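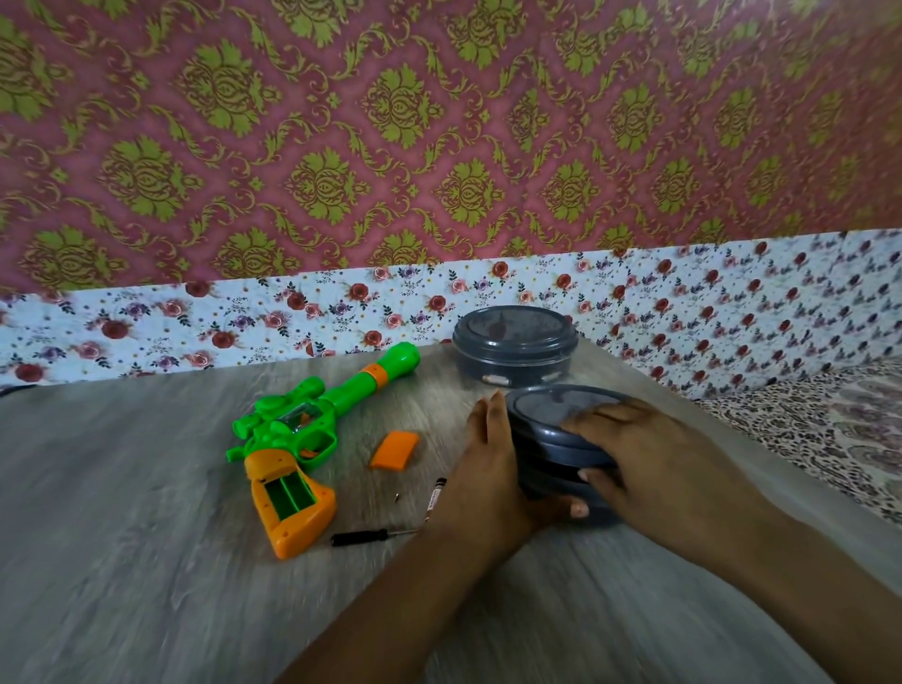
My nephew's favorite toy gun quit over the weekend and it got handed to me, because I am the uncle who owns small screwdrivers. It is the green and orange one with the scope on top and the clear window in the side. His mother, Yaneth Cabrera, told me there was no rush. He told me there was.

I did it on the gray table in the back room, where I do most of my small repairs. The table faces the wall with the two wallpapers, the pink damask over the little roses. People ask about that wall more than anything else in the house. It came with the place and I have stopped seeing it.

**Getting in**

The battery cover is in the grip, held on with one small screw. I have a cheap screwdriver with a black handle that lives in the kitchen drawer and it fit well enough. If you have one of these toys to open, push down harder than you think you need to. The screws are soft, and once the cross is chewed up you are in for a long evening. I ruined one that way on a toy train last January and had to drill it out.

Put the screw somewhere you will find it. I say this every time and then I leave it loose on the table next to the screwdriver. Ronaldo Bezerra, my neighbor, sticks his to a fridge magnet. I bought a magnetic dish for the same purpose and it is full of paper clips.

**What was wrong**

The compartment takes two batteries, side by side. The old ones were a brand called Olel that I only ever see in the discount bin. One of them had started to leak. There was a bit of white crust on the spring and some on the cover.

For alkaline batteries, the crust comes off with white vinegar on a cotton swab. I unplug nothing and wear no special gear for this, but I do wash my hands after and I keep my nephew out of the room. Dab, wait a minute, wipe, then go over it again with a swab that is barely damp with water. Let it dry all the way before anything goes back in. I left it overnight with the cover off.

The spring still had some dull spots in the morning, so I rubbed it with a pencil eraser. A nail file works too if the eraser doesn't, but go easy. The plating is thin and it will rust later if you take it off.

**New batteries**

I had a half-used pack of Maklow in the drawer and tested them first. Most multimeters will do it, and mine is nothing fancy. A new alkaline reads a bit over 1.5 volts. Two of mine were fine and I used those. The third was low, so it went in the coffee can with the dead ones – I take the can to the hardware store when it's full.

Don't mix old and new. I think this is how the leak got started, since the two I took out didn't match in age. One looked a lot newer than the other. Somebody had swapped just the one, and I have a fair idea that it was me, at his birthday, in a hurry.

The lights and the noise came back right away. The noise is worse than I remembered. There is no volume switch on it, and I looked. Natanael Fontes, who has three kids, says a strip of packing tape over the speaker holes takes the edge off. I tried two layers and he's right, it goes from awful to only annoying.

**Putting it back**

The cover went on with the tab end first and then the screw. Turn the screw backward until you feel it drop into the old thread, then tighten. It should go in with almost no effort. Stop when it's snug. The plastic around the hole will crack if you keep going.

Start to finish it was maybe twenty minutes of work plus the overnight wait. I wrote the date on a bit of masking tape and stuck it inside the cover – December 2019 – so I'll know how old the batteries are next time. I've started doing that with the remote controls and the kitchen scale too.

He got it back before dinner and ran up and down the hall with it until he was told to stop. Next on the table is my mother's Vuorinen radio, which hums. I have not opened it yet and I don't have the right screwdriver for that one.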